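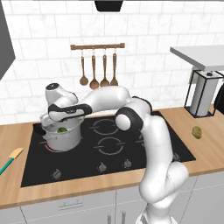

나물 얘기 좀 길게 해볼게요. 저번에 시금치 글 올렸다가 쪽지가 꽤 와서 아예 타래로 묶어요. 순서는 없고 생각나는 대로 씁니다. 저녁 하면서 쓰는 거라 중간중간 끊길 수 있어요.

일단 제가 사는 데가 프렘콤(Premcombe)이라는 동네인데, 한국 마트가 없어요. 여기서 6년 넘게 살면서 한국 채소는 거의 포기했고 대신 여기 채소로 나물 해먹는 쪽으로 완전히 넘어왔거든요. 그러니까 이 타래는 정통 나물 강좌가 아니에요!! 할머니들이 보시면 혼나요.

처음 왔을 땐 진짜 고집이 있었어요. 참나물 먹고 싶다, 취나물 먹고 싶다, 맨날 그 타령. 국제택배로 말린 나물 받아서 아껴아껴 불려 먹고, 유통기한 지난 고사리 붙들고 고민하고. 그때는 동네 시장에 널린 초록 잎들이 눈에 안 들어왔어요.

근데 봄에 시장을 한번 제대로 돌아보니까 데쳐서 무칠 수 있는 게 너무 많은 거예요. 근대, 케일, 비트 잎, 순무 잎, 양배추 겉잎, 이름도 모르는 쓴 잎들. 여기 사람들은 비트 사면서 잎은 떼달라고 하잖아요. 저는 그 옆에 서 있다가 "그거 제가 가져가도 돼요?" 하는 사람입니다. 네 제가 그 사람이에요.

데치기부터. 제일 많이 물어보신 게 "왜 제 건 물컹해요?"였는데, 답은 거의 냄비 크기예요. 물이 적으면 채소 넣는 순간 온도가 뚝 떨어지고 다시 끓어오르기를 기다리는 동안 잎이 푹 익어버려요. 집에서 제일 큰 냄비 쓰세요. 라면 냄비 말고요.

뚜껑 닫냐 여냐도 많이들 물으시는데 저는 엽니다. 어릴 때부터 엄마가 열고 하셔서 그냥 그렇게 해요. 닫고 하면 색이 누렇게 된다고 하시던데 제가 비교해본 건 아니고요, 근대로는 닫아도 봤는데 별 차이 모르겠던데... 아무튼 저희 집은 여는 집.

소금은 넣어요. 물에서 짠맛이 살짝 날 정도. 어떤 분은 설탕도 넣는다고 하시던데 저는 안 해봤어요. 해보신 분 있으면 알려주세요, 진짜 궁금.

시간은 잎마다 너무 달라서 숫자로 말하기가 어려워요. 시금치는 넣고 뒤집고 빼면 끝이고, 케일은 한참 둬야 해요. 케일을 시금치처럼 데쳐서 무치면 입에서 종이 씹는 기분이거든요. 줄기 하나 건져서 손톱으로 눌러보는 게 제일 확실해요. 뜨거우니까 찬물에 한번 담갔다가 누르시고요 (저처럼 그냥 누르지 마세요)

전기레인지 쓰시는 분들! 불 끈다고 바로 식지 않는 제품들 있잖아요. 불 끄고 "잠깐만" 하고 다른 거 하러 가면 그 사이에 다 익습니다. 저는 그래서 건지개랑 찬물 그릇을 먼저 꺼내놓고 나서야 채소를 넣어요. 가스 쓰다가 넘어와서 첫 달은 모든 나물이 죽이었어요ㅋㅋㅋ

찬물 얘기. 얼음물까지는 필요 없다고 봐요. 수돗물 틀어놓고 헹구면 충분. 다만 여기 수돗물이 여름엔 미지근해서 8월에는 그냥 얼음 넣습니다. 작년 여름엔 얼음 트레이에 나물 헹굴 얼음이 다 들어가서 아이스커피를 못 마셨어요. 우선순위가 이렇게 됐네요.

짜기!! 이게 진짜 중요한데 의외로 다들 무서워하세요. 덜 짜면 양념이 다 밍밍해지고 접시에 초록 물이 고여요. 너무 짜면 질겨지고요. 저는 공처럼 뭉쳐서 두 손으로 꾹, 방향 돌려서 또 꾹. 물이 줄줄 나오다가 방울로 떨어지면 그만둡니다.

그리고 짠 다음에 꼭 풀어주세요. 뭉친 채로 양념 넣으면 겉만 짜고 속은 맹탕이에요. 저희 집에 놀러 온 친구가 도와준다고 하다가 그 상태로 접시에 올려서 다들 초록 주먹밥인 줄 알았던 적이...

이제 양념. 제가 쓰는 기본은 국간장, 다진 마늘 아주 조금, 참기름, 깨. 끝이에요. 파는 넣을 때도 있고 귀찮으면 안 넣어요. 마늘을 많이 넣으면 무슨 잎을 무쳐도 같은 맛이 나서 점점 줄이게 되더라고요.

국간장 없으면 진간장에 소금 섞어서 쓰세요. 진간장만으로 간을 맞추면 색이 까매지고 달아져요. 한동안 국간장이 떨어져서 이렇게 버텼는데 시금치는 괜찮고 근대는 좀 아쉬웠어요. 근대는 된장이 낫습니다.

참기름은 트레노라(Trenora)에 있는 아시아 식료품점까지 가서 사요. 기차 타고 가야 해서 간 김에 된장이랑 깨도 쓸어옵니다. 올 때 가방이 너무 무거워서 늘 후회하는데 집에 와서 찬장 채워 넣으면 또 세상 부자 같고 그래요.

참기름 떨어졌을 때 올리브유로 무쳐본 얘기도 해야죠. 처음엔 배신자 된 기분이었는데, 케일에 올리브유 + 국간장 + 레몬즙 조금, 이거 맛있어요. 나물이냐고 물으면 할 말이 없는데 밥이랑 먹으면 나물입니다. 제 기준은 그래요. 밥이랑 먹으면 나물.

올리브유는 골목 끝에 갈리(Galli)라는 작은 식료품점 걸 써요. 치즈랑 절임 파는 집인데 주인아주머니가 제가 순무 잎 사 가는 걸 보더니 자기네도 그걸 데쳐서 마늘 넣고 볶는다고 하시더라고요. 그래서 둘이 가게 안에서 순무 잎 얘기를 한참을 했어요. 뒤에 줄 서 계시던 분들 죄송했습니다.

그 집 방식이 재밌는 게, 데친 물을 안 버려요. 그 물에 파스타를 삶는대요. 집에 와서 따라 해봤는데 면에서 은은하게 쌉쌀한 맛이 나요. 마침 집에 그라메티(Grametti) 파스타가 있어서 그걸로 했고, 짧은 면이 더 잘 어울리는 것 같아요. 잎이 사이사이에 끼어서요.

그 뒤로 저도 데친 물에 된장을 풀어요. 시금치 데친 물은 좀 떫어서 버리고, 양배추나 배추 종류 데친 물은 국물로 아주 좋아요. 소금 넣은 물이니까 된장은 평소보다 적게! 이거 까먹고 그대로 풀었다가 물을 계속 부어서 국을 사흘 먹었어요.

쓴 잎 얘기. 치커리 같은 애들은 데쳐도 써요. 찬물에 담가두면 좀 빠지는데 저는 오래 담그는 건 별로예요. 쓴맛이랑 같이 향도 나가는 느낌. 고추장에 식초, 매실청 조금 해서 무치면 쓴 게 오히려 좋아져요. 매실청은 귀하니까 저는 사과잼 씁니다. 웃지 마세요. 됩니다.

양배추 겉잎은 다들 버리시는데 푹 데쳐서 쌈 싸 드세요. 속잎보다 향이 진해요. 두꺼운 심은 칼로 눕혀서 저며내고, 그 심은 잘게 썰어서 볶음밥에. 양배추 한 통으로 저는 일주일을 갑니다.

브로콜리도 나물처럼 먹어요. 으깬 두부랑 무치면 되는데 두부 물기를 빼는 게 관건이고, 여기 두부는 종류가 몇 없어서 제일 단단한 걸로 사요. 부드러운 두부로 했다가 브로콜리 죽이 된 날이 있는데 그날은 그냥 숟가락으로 먹었어요. 맛은 있었어요.

콩나물은... 못 구해요. 숙주는 가끔 봉지로 나오는데 이미 좀 갈색일 때가 많아요. 집에서 길러볼까 하고 콩을 3번 불렸는데 세 번 다 냄새가 이상해서 버렸어요. 길러보신 분들 제발 댓글로 비결 좀. 물을 너무 자주 안 줬나 싶기도 하고 주방이 너무 더웠나 싶기도 하고.

냉동 얘기도 많이 물으셨죠. 데쳐서 짠 상태로 얼리면 국에 넣기엔 충분해요. 무침으로는 비추. 해동하면 물이 또 나오고 결이 흐물흐물해져서요. 저는 한 끼 분량씩 납작하게 눌러서 얼려요. 동그랗게 얼리면 냉동실 문 열 때마다 굴러떨어져서 발등 찍습니다.

아 그리고 시금치는 2단 사세요. 한 단 데치면 한 줌 되는 거 다들 아시잖아요. 아는데도 매번 한 단만 사 와서 데치고 나서 허탈해하는 게 저예요. 두 단도 모자랄 때가 있지만 그 이상 들고 오면 손질하다가 지쳐요.

손질 얘기 나온 김에, 흙. 여기 시장 시금치는 뿌리 쪽에 흙이 어마어마해요. 흐르는 물에만 씻으면 안 빠지고, 물 받아서 담가놨다가 잎만 위로 들어 올려야 해요. 물을 기울여서 버리면 가라앉은 흙이 다시 잎에 붙어요. 모래 씹히는 나물은 정말 슬프잖아요.

뿌리 쪽 분홍색 부분은 안 버려요. 칼로 긁어서 십자로 갈라서 같이 데치는데 거기가 제일 달아요. 어릴 때 언니랑 그거 먼저 집어 먹겠다고 싸웠어요. 지금은 혼자 다 먹을 수 있는데 좀 심심하긴 하네요.

도시락 싸시는 분들 질문. 나물은 아침에 무쳐야 하냐고요? 저는 6시에 일어나서 출근 준비하는 사람이라 그건 못 하고요, 전날 밤에 데쳐서 짜두고 아침에 양념만 해요. 밤에 다 무쳐두면 물이 생겨서 밥이 초록이 돼요. 아침에 양념만 하는 건 잠이 덜 깬 상태로도 가능합니다.

회사 사람들은 제 도시락을 보고 "오늘도 풀이네" 해요. 근데 한 입 먹어보면 다들 뭐 넣었냐고 물어봐요. 참기름이요, 하면 어디서 사냐고. 그래서 요즘 트레노라 갈 때 남의 참기름까지 사 오고 있습니다. 가방이 더 무거워졌어요.

남은 나물 처리는 비빔밥 말고 전도 좋아요. 나물을 송송 썰어서 밀가루 반죽에 섞고 얇게. 이미 간이 되어 있으니까 반죽엔 소금 안 넣어도 돼요. 계란말이에 넣는 것도 좋은데 꼭 한 번 더 짜서 넣으세요. 안 그러면 말다가 찢어져요.

망한 것도 적어둘게요. 루콜라 데치기: 향 다 날아가고 실처럼 됨. 상추 데치기: 그냥 슬픔. 셀러리 잎: 너무 세서 조금만 섞어야 함. 래디시 잎: 까끌까끌한데 푹 데치면 괜찮고 된장이랑 잘 맞음. 당근 잎은 데치는 것보다 튀기는 게 낫더라고요.

"그래서 제일 맛있는 게 뭐예요?" 물으신 분. 지금은 순무 잎이요. 철이 거의 끝나가서 요새 시장에 보이면 무조건 집어요. 된장 조금, 참기름, 마늘 없이. 끝맛이 살짝 쌉쌀해서 봄 같아요. 한국에서는 순무 잎을 먹어볼 생각도 못 했는데 말이죠.

아 된장 무침은 된장을 나물에 바로 넣지 말고 참기름에 먼저 개어서 넣으세요. 바로 넣으면 덩어리져서 한 입은 싱겁고 한 입은 눈이 번쩍 떠져요. 저는 손으로 무치는데 손에 냄새 배는 거 싫으신 분은 젓가락보다 장갑이 나아요.

질문 하나 더 왔네요. "전자레인지로 데쳐도 되나요?" 시금치 조금이면 됩니다! 씻어서 물기 있는 채로 그릇에 담고 덮어서 돌리고 찬물에 헹구기. 자취생 때 저도 그렇게 했어요. 근데 양이 많아지면 가운데는 생이고 가장자리는 말라버려서 결국 냄비를 꺼내게 돼요.

밥이 다 됐다고 삑삑거려서 오늘은 여기까지 쓸게요. 빼먹은 질문은 댓글에 다시 달아주세요, 내일 점심때 볼게요. 콩나물 비결 진짜 기다립니다🙏

분류: 일상·집밥 > 채소반찬 | 2018년 4월 5일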